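Asari extends hand-held gripper program to household clutter

Sunday 27 February

Robotics firm Asari has moved its demonstration program out of the Retberg workshop and into furnished rooms, where staff are recording everyday handling tasks to train the model behind its Kahraman arm.

Work at the new site in Fetodmont began in December. Until then every demonstration had been recorded on the same bench in Retberg, and the company says the arm learned that bench too well. When it was set up at a different table, with other furniture behind it, it reached for things in the wrong place or stopped short of them.

The program doesn't use the arm for recording. A person holds a gripper and does the task by hand, while a camera records the view and printed markers on the fingers let the software work out how far the jaws are open. Each run is cut to length, checked and labelled before it goes into the training set.

"We had plenty of recordings and they were all too much alike," said Selim Bayram, who runs the collection work at Fetodmont. "Same light, same height, same grey background. Moving the table a metre was worth more to us than another week at the bench."

The target for the current round is 300 accepted runs for each task. A run is accepted if the object is picked up and set down without slipping, and if the markers can be read from start to finish. Runs in which the operator's sleeve or hand covers a marker for too long are thrown out. Bayram said that was the most common reason for rejecting one, ahead of dropped objects.

There are seven tasks in the round. Most are simple, such as moving a cup from one table to another or putting a box back on a shelf. The last two on the list involve objects with loose or flexible parts, and Asari expects them to take the longest. Operators work in pairs and swap over after two hours, with one handling the gripper and the other keeping the log.

Operators are asked to work at an ordinary pace and to leave the rooms as they are between runs. Chairs are not pushed in and cables are not tidied away. A reset sheet used in Retberg, which gave a taped position for every object, has been dropped.

The Kahraman arm will be tested on the new data in Retberg once the round is closed. Asari has not set a date for that and said it had no plans to release the recordings.
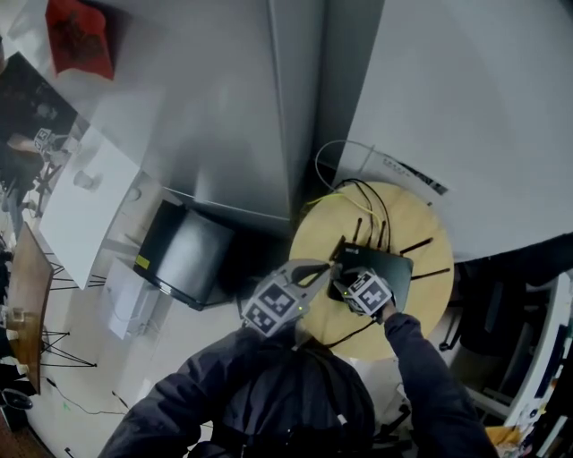 Networking gear was added to the task list at the request of the team that labels the runs, who wanted more objects without an obvious place to hold them. A router with five antennas can be approached from several sides, and with its cables trailing over a small round table there is plenty for the fingers to catch on. Bayram said operators were free to choose their own approach as long as they noted it in the log. Recording at Fetodmont continues on weekdays.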